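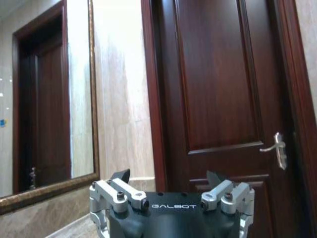
Ticket 817
Site: Clornanthorpe guest rooms, upper floor
Category: Bathroom / linen / door hardware
Priority: 4
Opened by: Snežana Janevski
Opened: Dec 10, 2021
Status: Open, parts ordered

Reported problem

Bathroom door does not stay shut. The latch catches on the first push and lets go when the room window is opened. Two guests have reported it since October. Second item on the same ticket: used towels end up on the floor beside the basket, and the morning round loses time picking them up and sorting them from the clean set.

Checks carried out

1. Lever handle. Returns to rest without help. Set screw under the rose was loose by a quarter turn. Tightened. Latch still lets go.

2. Latch bolt. Extends fully with the door open. With the door closed it reaches the strike plate but sits on the lower lip. Marked the bolt with chalk and closed the door three times. Same line each time, low on the plate.

3. Hinges. Top hinge has play. One screw turns without biting. The door has dropped enough to explain the chalk line. Measured gap at the head of the frame: 4 mm on the handle side, less on the hinge side.

4. Varnish. No swelling found on the door edge. Did not plane anything. Please do not let anyone plane this door until the hinge has been done.

5. Floor. Poured 200 ml of water at the shower base and watched it for 12 minutes. It ran to the drain. No pooling in the corner where the basket is kept, so the basket can stay there.

6. Caution sign on the tiled wall. It is tilted. Adhesive strip to be replaced at the same visit. Wipe the tile with alcohol first and let it dry, as the last strip went on over soap film.

Linen item

The basket in the corner is a round wire one, reddish-brown, and small for bath towels. One towel hangs over the rim and a second has nowhere to go but the floor. The housekeeping sheet calls this basket "waste" on one page and "linen" on the next, which accounts for tissues being found in the wash. 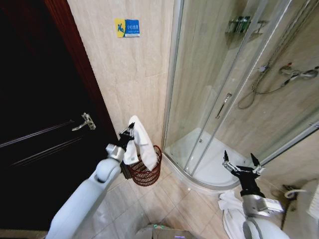 Snežana Janevski: We had the same mix-up on the lower floor. I crossed out "linen" on the sheet there and hung a bag on the back of the door for towels. It has worked for laundry, but a full bag is heavy when wet, so please fix the hinge before you put one on this door.

Agreed. Bag is on hold until the hinge is closed out.

Parts

Hinge screws, longer pattern, from Stojanović. Ordered.
Hardwood plug for the stripped hole. In stock.
Adhesive strip, Gelutell. In stock.
Strike plate, Bollside. Not ordered. The existing plate is sound and should line up once the door is lifted.

Work to do

Wedge the door from below and take the weight off the top hinge. Remove the stripped screw, glue in the plug, leave overnight, drill a pilot hole and refit with the longer screw. Repeat the chalk test. If the line is still low, file the lower lip of the strike plate and record how much came off.

Room is blocked for one night while the glue sets. Door is to stay wedged open during that time.

Housekeeping sheet: change the entry to "waste" on both pages and reprint. Old copies are still on the cart and need to come off it.

Open questions

Does the next room along have the same hinge? Its door was not checked. The key was out with a guest at the time.

Next update after the screws arrive.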